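Section 3. Preparing the work surface and the small parts

Read this section completely before you open the parts bag of the Pusetti gear set. The work takes little time, but it is easier when everything is ready on the table.

3.1 The cloth

Use a plain cloth of one color, without pattern. Green or teal is good, and the metal parts and the blue plastic parts can be seen well on it. The cloth from the Flevatetti accessory pack (order number 810) has the right size for a normal table, but any similar cloth from your home can be used.

1. Remove everything from the table and wipe it with a dry towel.
2. Lay the cloth over the table and let it hang a little over the far edge.
3. Smooth the cloth with the flat hand, from the middle to the outside.
4. Check with your fingertips that no hard thing is under the cloth.

Note: Small folds are not a problem. A high fold in the middle of the cloth should be removed, as a gear will tilt on it and a small part can hide behind it.

CAUTION: Do not pull the cloth when parts are already lying on it. They will roll to the floor.

3.2 The blue gear

The large gear is a flat blue disc with teeth all around and a metal hub in the center. Always lay it down flat, with the raised side of the hub to the top.

1. Take the gear out of the bag. Hold it at the outer rim.
2. Lay it on the cloth in front of you.
3. Look at the teeth all the way around. If one tooth is broken or bent, do not use the gear.
4. Look into the bore of the hub. It must be free of dust and threads.

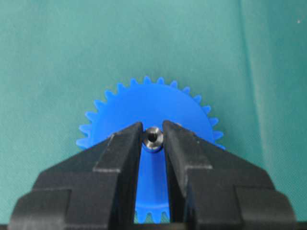 5. Try to turn the hub lightly with two fingers. It must sit firmly in the plastic. If it moves, put the gear back in its bag and write to the Cordero service desk with the number 102, which is the part number for this gear.

Note: Do not put oil on the teeth. A very small drop in the bore is permitted, but only after the dry test in Section 4.

CAUTION: Never press the hub out of the gear. It can not be pressed in again by hand.

3.3 Very small parts

Some pieces of the set are thin and light, and they are lost easily. Work with them one at a time – this is slower, but you will not need to search on the floor.

1. Put the gear and all other parts back in the tray first.
2. Take one small piece from the bag and lay it near the middle of the cloth, not near the edge.
3. Turn it so that the long side is easy to grip.
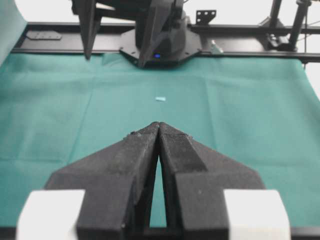 4. Pick the piece up at its two long sides. Do not press strongly.
5. When the piece is finished, put it in the small compartment of the Bodside tray and close the lid. Then take the next one.

Note: Pale pieces can look almost the same as the cloth in weak light. Please use a table lamp with 800 lumens or more, and place it at the side.

CAUTION: Small parts can be swallowed. Keep them away from children under 3 years and from pets.

3.4 After the work

Lift the cloth at all corners together and shake it over a tray, not over the waste bin. Pieces which are hidden in a fold will fall out. Wash the cloth by hand if it is dusty, and let it dry completely before you fold it.

Text revised 23 August 2023.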